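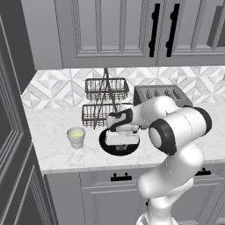

The Kemville Short Track is a dirt oval used for motorcycle racing on the northern edge of Kemville. It opened as a trotting course and was taken over by the local motorcycle club when harness racing in the district ended. The clubhouse beside the pit gate has a small kitchen, where riders' families made tea on race nights until a separate canteen was built. Kitchens with a round black sink set into a white marble countertop are a long way from what the club had, a cold tap and a trestle table. The canteen is still run by members.

Track

The surface is clay mixed with crushed limestone, watered before practice and again before the main event. The turns are nearly flat, and most passing is done on the way out of turn 2. A wooden fence on the back straight was replaced by air barriers after a number of riders were hurt there. The lap record, set in October on a dry surface, has been disputed — the timing line was moved during the same meeting.

Racing

A normal programme has six heats, two semi-finals and a main event. The main event starts at dusk under floodlights. The best-known meeting is the Brosanon Cup, named after the tyre dealer that first paid for the prize money. Rima Darwish won it four times, all on Marchuk twins, and later served as the club's race director.

Sidecars were dropped from the programme when entries fell. The Grorkix Trophy, formerly the sidecar prize, is now given to the best rider in the junior class.

Access

The ground holds roughly 58 cars inside the main gate. Other visitors park in the field opposite, which closes in wet weather.

Last updated: October

This site uses cookies to remember your settings. Accept | Decline

Contact us | Back to top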